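Section 5: First wash, sorting and the drying programmes

Kindero WD washer-dryer, household guide
Revised 2/22/20 by Tegwen Gwilliam, with corrections from Tomos Humphreys

Read this section alongside the maker's booklet. Where the two disagree, the booklet wins on anything electrical and we would ask you to think twice about the rest. The booklet was plainly written by someone with very small loads and a lot of faith in the sensor.

Before you start

You will need the machine levelled (Section 3), the water on, and the transit bolts out. Check the bolts again even if the fitter said he took them out. They go in the plastic bag with the spanner, so look in the bag.

5.1 The empty run

1. Open the tap fully and look at both ends of the hose for drips.
2. Take any leaflets, ties and packing out of the drum.
3. Put half a measure of powder in the main compartment. Leave the softener compartment empty.
4. Turn the dial to Cottons 60 and press Start.
5. Stay within earshot for the first spin.

Note: The booklet says the empty run "conditions" the drum. We have no idea what that means. It rinses out factory dust and tells you whether the hose leaks, and those are good enough grounds for doing it.

Caution: If the machine walks across the floor, stop it and go back to Section 3. Do not wedge it with a folded towel.

5.2 Sorting

The control panel has a programme called Mixed Everything. The booklet claims it lets you wash "all colours and fabrics together with confidence". We are not confident. It is a cool wash with a long rinse, and a cool wash will slow down loose dye without stopping it.

1. Read the care label on each item. If there isn't one, treat the item as delicate and dark.
2. Make a pile of pale things, a pile of dark things and a pile of anything new.
3. Put blankets and throws to one side, whatever their colour.
4. Empty the pockets. Do up zips.

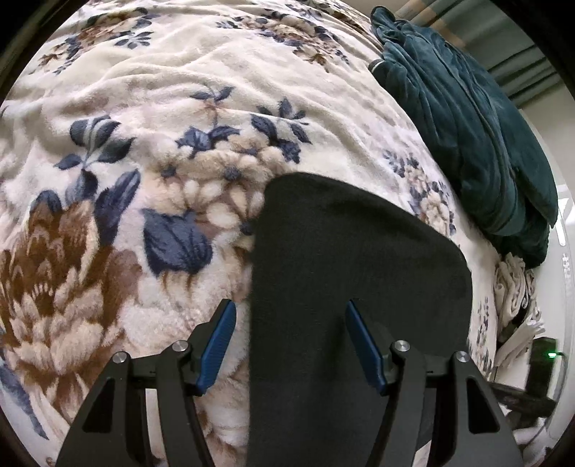
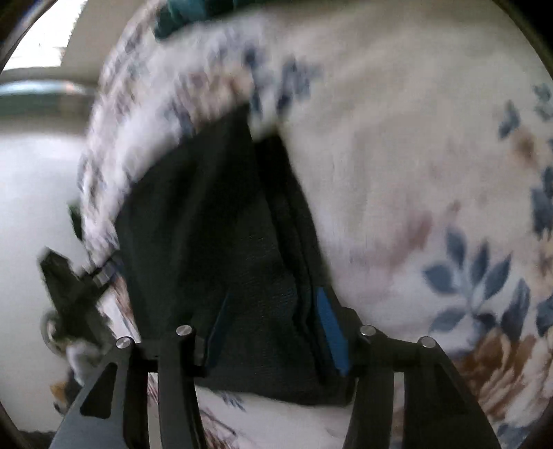

Dark fabric against a pale floral one.

Dye catchers are sold on the promise that sorting is a thing of the past, and the Prodine sheets that come in the starter pack say so in large letters. Use them if you like, but don't let them talk you out of making piles. A pale floral like the one in the two pictures should not share a drum with the dark piece next to it until you know the dark one has stopped giving off colour. The print makes people careless, as they suppose a bit of grey will get lost among the flowers. It settles on the plain ground between them. Wash the dark item alone at least once, then do the wet cloth test below.

5.3 The wet cloth test

1. Wet a corner of an old white cloth.
2. Press it against an inside seam of the dark item and hold it there while you count slowly to 20.
3. Look at the cloth in daylight.
4. If there is any colour on it, wash the item by itself and test again.

Note: A clean cloth is a good sign and no more than that. Hot water may still bring dye out later.

5.4 Blankets and throws

1. Shake the blanket outside.
2. Load it loosely. You should be able to get your hand in flat above it.
3. Choose Bedding and turn the spin down to 400.
4. Use liquid, not powder. Powder sits in the pile.
5. When the programme ends, take the blanket out, turn it and put it back for an extra rinse if it feels slippery.

Caution: The booklet gives one weight limit for washing and a lower one for drying, printed on different pages. Go by the lower one if you mean to run straight through to dry.

5.5 Drying

Auto Dry is supposed to stop when the load is dry. Ours stops when the outside of the load is dry. Tomos timed a double cover last May and took it out with one corner still soaked, though the panel was showing End.

1. Clean the filter, even if the light is off.
2. Shake out each item before it goes back in.
3. Set a timed dry in place of Auto for anything larger than a bath towel.
4. Halfway through, press Pause, wait for the door to unlock, and turn the load over.
5. Let the cool-down finish before you open the door again.

Caution: Never dry anything with a rubber or foam backing, or anything that has had oil or cleaning spirit on it. The booklet is right about that one.

5.6 If the panel shows E5

Turn off at the wall, clean the filter, wait ten minutes and try again. The booklet tells you to ring the Zeria service line first. Ring them second, and have the serial number from the door rim ready before you do.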